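Wicker baskets on a white desk, keep or replace?
Home Organising > Desks and Study Corners

ConsueloCcori
Posted March 10, 2026

Hello everyone. I am still improving my English, so please forgive the mistakes. I have a white desk with rounded corners and T-shaped legs, on a light herringbone floor. All the mail, chargers and pens of the household arrive on this desk and stay there. I want to use two woven baskets, one larger and one smaller, in place of the plastic drawers I had before. The larger would be in the middle for papers to be answered, and the smaller behind it, to the left, for the little things.

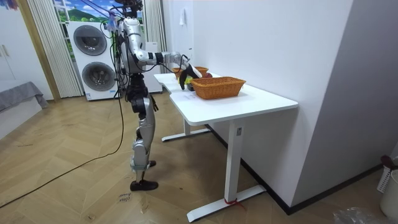 My question is if the wicker will scratch the white top when I pull the basket toward me every day. I have read two opposite opinions about it. Also I would like to know if the colour, which is a kind of orange tan, becomes darker with the years near a window.

gumleaf_116
Replied

Wicker on a painted or laminated top will mark it eventually, in my experience. The bottom edge has little cane ends that poke out. Cut four felt dots and stick them under the corners, or use a placemat. I have had mine for more than 50 weeks on felt and there's not a mark.

SunitaSaxena
Replied

I disagree a bit with gumleaf. Felt dots do not hold on woven material, they fall off in the first month and then you find them on your socks. I sewed a piece of cotton to the bottom with thick thread, it took me one evening.

But my real objection is the place. A basket in the middle of the desk is a basket you must move each time you want to write. Why not put both at the back?

ConsueloCcori
Replied

Thank you both. Sunita, I have tried both at the back and I forgot the papers for all of August, including the council rates. In the middle I am obliged to see them. I understand it is not elegant.

velon_fan
Replied

Get rid of open baskets altogether. I bought the Velon lidded box, 540 sheets fit in it, no dust. Open baskets just become rubbish bins with a nice rim.

gumleaf_116
Replied

A lid is where mail goes to die, mate. Agree with Consuelo on keeping it in view.

SunitaSaxena
Replied

On the colour: mine went darker on the window side only, so I turn them around every few weeks. A neighbour of mine rubs hers with oil but I found it sticky, and I would not put oil near papers.

ConsueloCcori
Replied

I will sew the cotton, and I will turn them as you say. For the moment the larger one stays in the middle. Does anybody know if ordinary sewing thread is strong enough, or must I buy the waxed one?

SunitaSaxena
Replied

Waxed, if you can find it. I used ordinary thread doubled and had to repair one corner.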